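Sim kitchen, week 3: gallery

Putting these notes up before the Sunday call so everybody has them in one place. Project is still called Tukirum, the kitchens are still rendered, and we are still collecting demos by hand, one person at a time on the teleop rig. Goal for May is 1000 accepted episodes. We are at 600. Not bad, not great.

Quick credits: Maya Dabbas and Everaldo Honorato drove most of the episodes. Siham Sabbagh built the layouts. Jihad Majali wrote the checker that throws out the bad ones (and he is very strict, ask Everaldo). I did the captions, so blame me for the typos.

If you're new: every episode starts from a fresh kitchen. Cabinets, counter and wall tile get swapped, objects get moved, then the driver gets one line of instruction and goes. No practice run. We keep the pauses and the little corrections, the policy needs to see people fix stuff. 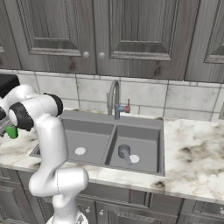
Sink layouts gave us the most rejects this week, 77 of them. Mostly drivers going in too fast near the edge of the basin and clipping it on the way down. Siham wants to slow the arm near the counter, Maya says leave it alone and just retrain the drivers, we'll fight about it on the call. The other headache is color. A gray saucepan in the right basin of a gray sink is hard to pick out on a small monitor, and the handle is worse, while the bright green thing over by the gripper you can spot from across the room. Do we want more low contrast stuff or less? I say more. Real kitchens are full of it. Ziad Tannous disagrees and has a spreadsheet.

Faucet tasks: on hold. The lever joint was too stiff in the last build so people were basically shoving it. Those episodes are out of the training set untill the new joint values are in. Please don't put them back.

Naming. Use the layout name, then task, then your initials. Not "test", not "test new", not "everaldo good one". Jihad's script skips anything it can't read and then your afternoon is gone.

Instructions: keep them short and say them the way you'd say them at home. "Put the pan on the counter" is fine. Mix up the wording a bit between episodes, we had a whole batch with the exact same sentence and teh language side was useless.

Next up: more stove layouts, drawers, and a second go at the sinks once the speed thing is settled. Need one more driver for evenings, message Maya if you can do it.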